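Tridus Frequently Asked Questions
Last updated 01/01/2025

Tridus is the recording, alignment and export software we use for handheld gripper demonstrations. It runs on one workstation, takes in the camera streams and tracking data, and writes episodes that a training job can read. These questions are the ones that come up most often on the support list. If yours isn't covered, write to Nuwan Bandara, who maintains the recorder.

Do I need a robot arm to use it?

No. Tridus records a person working with handheld grippers. The arm only comes into it at playback, when a trained policy is run through Disov, our control layer. You can install the recorder and the viewer without Disov. The installer will ask, and the default is to leave it out.

How are the camera streams lined up?

Every stream is stamped on arrival using the workstation clock, then corrected by a fixed offset for each camera. The offset is measured once with the sync tool and saved in the station file. If you change a cable, a hub or a camera, measure it again. An offset that was right in September isn't necessarily right after someone has rewired the bench.

The viewer shows the streams side by side at the corrected time. If the fingers close in one view before they close in the other, the offset is wrong and the episode should be re-exported. You don't have to record it again, as the raw stamps are kept.

What should the gripper camera see before I start an episode?

Open the gripper fully and hold it over the work surface. Both fingertips should be in view, with clear space between them. The start check looks for the two tips and uses the gap to zero the opening width.

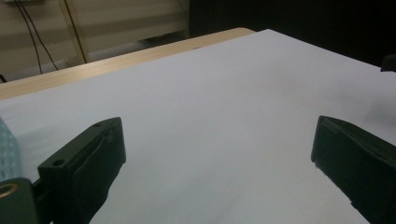
If the check fails, the usual cause is exposure. Auto exposure will chase a white surface and darken everything behind it, and the fingers can go with it. Lock exposure in the station file and run the check again. A dirty lens is the next thing to look at.

Can I skip the start check?

Yes, with the --no-check flag. The episode is then marked unverified and Gezer, the dataset builder, will leave it out unless you tell it otherwise. We'd suggest fixing the camera.

Why does my tracking drop out over a plain table?

The pose estimator needs texture. A blank sheet or board gives it very little, and if the gripper camera is pointed straight down there may be nothing else to hold on to. Three things help: tilt the gripper so some of the background stays in view, move a little more slowly near the surface, and make sure the map was built with the room lights as they will be during recording.

Short dropouts are filled by interpolation. The limit is 300 milliseconds. Anything longer splits the episode, and both parts are kept.

What does the head view add?

Context, mainly. The gripper cameras lose sight of the object during a grasp, and cloth is the worst case — once a garment is between the fingers there isn't much else to see. The head view keeps both hands and the work area together, and the annotation tool uses it as the main window. 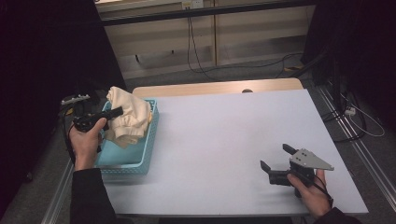 Head view of a cloth task, with the garment in the basket and a handheld device in each hand.

Left and right are swapped in my export. How do I fix it?

Run the station tool and choose "reassign sides". It asks you to move one gripper at a time and writes the result to the station file. Existing episodes can be corrected with the same tool, and it won't touch the video.

How many episodes do I need?

It depends on the task and on how much the starting position varies. For a single pick and place on a fixed table, 300 clean episodes is a sensible first target. For folding or sorting cloth we plan on 3,000, and we train a test policy well before then to catch labelling mistakes early.

How long are raw recordings kept?

The recorder holds raw files for 48 hours after a successful export, then deletes them. Change keep_raw in the config if you have the disk space. Files that failed to export are never deleted automatically.

Which planner does playback use?

Piltier, by default. It takes the policy's short-horizon targets and turns them into joint trajectories with collision checks against the station model. If your table has moved, update the model first — Piltier has no way of knowing. Other planners can be connected through the Disov interface, but we don't test against them.

Does it run on Windows?

The viewer does. The recorder and Gezer are Linux only, and there are no plans to change that.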